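Gripper trials in sim, January, notebook 4
Started 9:40, Talha on the controller side, me on scenes and fingers
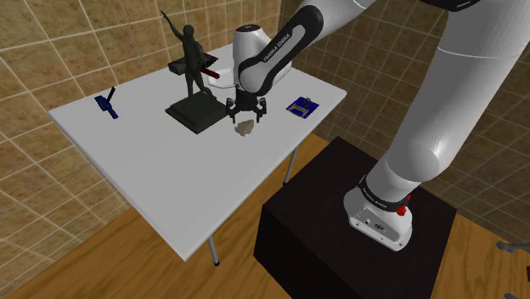 Franka on the pedestal, open fingers over the tan lump. Statue, circuit board and the rest of the clutter left on the table.

Goal for today: decide between the stock parallel fingers and the Grenholm pads before Irfan books time on the real arm. Same scene for both, same start pose, same controller. Only the finger model and the contact settings change. If I touch anything else I write it down here, last time I didn't and we lost an afternoon.

Setup notes
- Scene file is the tiled room one, wood floor. Lighting left alone.
- Target = tan lump. Irregular, no two faces parallel, so a decent worst case for flat fingers.
- Approach straight down from the hover pose, close, lift, hold, put back.
- Lump gets a random yaw at each reset. Position fixed for now.
- 100 resets per finger set. Seeds saved so both sets see the same yaws.

Stock fingers first. Most picks fine when the long side of the lump runs across the closing direction. Bad when it sits at a slant, the fingers close on two sloped faces and the thing squirts out sideways. Slips happen early in the lift, hardly ever in the hold. Talha thinks its the force ramp and not the fingers. Slowed the ramp by hand, slips came later but still came. So not just the ramp.

Also saw the lump jitter while held. Thought it was the grasp, then found the sim step was still set to the coarse value from the Pirihi demo. Went back to the fine step. Jitter gone. All runs before this point are junk, started the count over. Annoying.

11:15 rerun stock, clean. Log is in the shared folder under Sarkska/stock_b.

Grenholm pads. Softer contact, wider face. First try they sank right into the table on the way down because I forgot the pads are longer and the hover offset was for the stock ones. Raised the offset by 4 mm and it clears. Same yaws. Much better on the slant cases, the lump rolls a little and then seats. Where they lose is precise placing: release is sticky, the lump gets dragged up to 2 cm before it lets go. Could be real, could be my friction number. I took friction from the pad sheet and I don't trust it for rough surfaces.

Talha tried opening slower on release, drag got worse. Opening fast with a tiny lift first, better. Keep that one. He's adding it to the controller as a flag so it doesn't end up hard coded like the last one.

Side check on the circuit board. Flat on the table, no edge to get under. Neither finger set can do it from straight above, as expected. Tried sliding it toward the table edge with closed fingers, it moves OK but the wrist gets close to its limit. Parked. If we want boards we need suction or a thin fingertip, ask Irfan if the Wadwood tips ever got modeled.

Statue: did not try to pick it, just used it as an obstacle for the planner. With the raised arm it makes a nasty shape. Simple box around the whole thing is too fat and kills paths that are obviously fine. Split into two boxes, base and figure, planner happy again. Need to do the same for the black and red thing at the back, right now one big box and the arm swings wide for no good reason.

Camera: this view is nice for the notebook but bad for judging contact. Fingertips come out tiny. Added a second view low down at table height, looking along the long edge. Should of done that first. Slips are easy to spot there.

Where we are at 3 pm
Pads win on grasp, stock wins on release. Leaning pads, with the new release flag. Don't want to call it until the friction question is settled, Talha wants to call it now. We agreed to rerun the pads at a lower and a higher friction tonight and look at the spread.

To do
- friction sweep, pads only (me, start before leaving)
- release flag merged and named something sane (Talha)
- ask Irfan about Wadwood tips and which fingers are on the real arm at the moment
- move the lump position too, fixed position is too kind
- rename the log folders, stock_b means nothing to anyone
- check the pad model weight, left at default I think

Sweep started 5:20. Low friction run going first, checking the log in the morning.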